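# Birnaneo Tidy Starter Kit

The Birnaneo Tidy Starter Kit is a bench exercise set for people who want to find out how much putting-away a robot arm can do in their own home, workshop or stockroom. It consists of painted wooden cubes, a basket, a table cloth and a task book. You supply the arm, the gripper and the table.

We get asked every week whether machines can do chores yet. Our answer is that they can do small parts of some chores, with the right objects, on a clear surface, with a person nearby. Picking up a block and putting it in a basket is one of those parts. Clearing a kitchen counter after dinner is still a long way off. The kit is meant to show you where your own setup falls between the two.

## What the exercise covers

The basic task is a sort and clear. Cubes are set out on the table, and the arm moves them to the basket one at a time. The task book starts with cubes lying square to the arm and well apart, then turns them, moves them closer together and changes the order in which the colors are called.

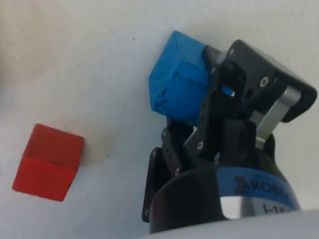

*Blue cube in the gripper, red cube still on the table.*

Most two-finger grippers will hold a wooden cube without trouble once the fingers are lined up with its sides. Lining them up is where beginners lose time. If the fingers come down at the wrong angle they push the cube instead of closing on it, and the next attempt starts from a position the program didn't expect. Chapter 2 of the task book deals only with this.

The cubes will pick up scuffs and dark marks with use. These don't affect the exercises. If your camera software sorts by color, run the color check in the back of the book under your own lights before you begin, and again if you move the table near a window.

## Which chores it relates to

Evdokia Kourkoulas, who wrote the task book, chose each exercise to match something people want done. Block to basket stands in for toys on a floor, parts on a packing bench, or clothespins on a counter. The calling-order exercises stand in for kitting, where a worker needs the parts in a set sequence.
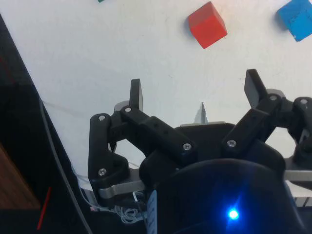 Soft things are left out on purpose. Towels, socks and plastic bags change shape when you touch them, and a routine that works on a cube tells you very little about a sock. The same goes for anything full of liquid. We had a laundry chapter in an early draft and took it out – too few of our testers could get through it with ordinary equipment.

Satish Annamalai ran the exercises at the Plurnbridge workshop over 18 sessions. His notes are printed in the margins of the book and they are frank about what went wrong. Dropped cubes are in there, and so are the afternoons when the basket got nudged and everything after that missed.

## Setting up

- Use a table that doesn't rock.
- Lay the cloth flat across the working area. A fold close to the cubes can catch a fingertip.
- Put the basket to one side, within reach of the arm at full height over the rim.
- Keep cables clear of the path between cubes and basket.
- Start at low speed and keep the stop button within reach.

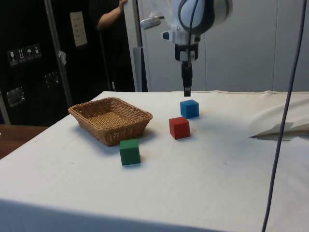

*Cubes on a white cloth with the woven basket at left.*

The basket has a flared rim, so allow some height when the arm crosses it. Release just inside the basket. Letting go from higher up is quicker, but a cube can bounce off the rim and land back on the table.

## Ordering and spares

| Item | Order code |
|---|---|
| Tidy Starter Kit, complete | 3087 |
| Replacement cubes, set | 3087-C |
| Task book only, 46 pages | 3087-B |

The cloth can be machine washed. Iron it before you put it back on the table. Wipe the cubes with a dry rag and don't soak them.

School and training orders go through Samira Hijazi at the Grernora office. For questions about fitting the exercises to a particular arm, write to Khalil Atallah and give the gripper's maximum opening and the size of your table. He can't advise on arms used near young children, and the kit isn't sold for that purpose.

Page updated 22 December 2024. Orders placed over the holidays ship when the Grernora office reopens.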